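## 外国語で日記を続ける方法(2025年2月1日に立てたスレッド)

### 1. pulberg_k

はじめまして。韓国から来て、今は日本の小さい会社で働いています。Dong-geon Heoと申します。
日本語で日記を書いています。1月の終わりで201日分になりましたが、最近は「今日は寒かったです」のような文ばかりで、上達していない気がします。一日に600字と決めています。この決まりをやめた方がよいでしょうか。皆さんの意見を聞かせてください。

### 2. 夜ふかし文具

600字は多いですよ。私はフランス語で三行だけです。短いと辞書を引く余裕ができるので、同じ表現の繰り返しは減りました。ノートはRimanceの薄いのを使っています。

### 3. carrilho901

>>2
私は反対です。三行だと、知っている文型だけで終わってしまいませんか。長く書くと途中で言えないことが必ず出てきて、そこが勉強になると思います。量はそのままで、題を変えたらどうですか。天気と食事を禁止にするとか。

### 4. pulberg_k

お二人とも、ありがとうございます。
天気の禁止は少しこわいですが、昨日やってみました。仕事中の手もとについて書いたら、「握る」と「つかむ」と「持つ」のどれを使うか迷い、134字で止まりました。
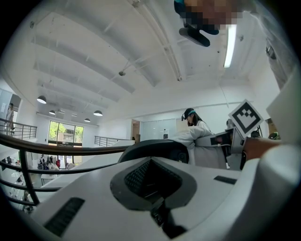
### 5. 夜ふかし文具

>>4
134字でも、動詞を三つ比べたなら十分な勉強でしょう。「握る」は手の中にしっかり入れる感じ、「つかむ」は手を伸ばして取る動きの感じがします。「持つ」は一番広いので、迷ったらこれで大丈夫です。

### 6. carrilho901

>>5
「迷ったら持つ」は賛成できません。それでは最初の「寒かったです」と同じで、楽な言葉に戻ってしまいます。間違えてもいいから「握る」と書いて、あとで直してもらう方が覚えます。

### 7. 夜ふかし文具

直してくれる人がいればの話ですね。私は一人でやっているので、間違いがそのまま癖になる方が心配です。

### 8. nivutdale

横から失礼します。日記を直してもらう相手は、週に一度でもいた方がいいです。私は全部ではなく、一番自信のない文を一つだけ見せています。全部見せると赤い字が多くて、次の日に書く気がなくなりました。

### 9. pulberg_k

>>8
一つだけなら、会社の人にも頼みやすいです。
字数は平日が三行、休みの日が600字にしてみます。天気は、雪の日だけ許してください。

### 10. carrilho901

>>9
雪は許しますが、「寒い」は使わないでください。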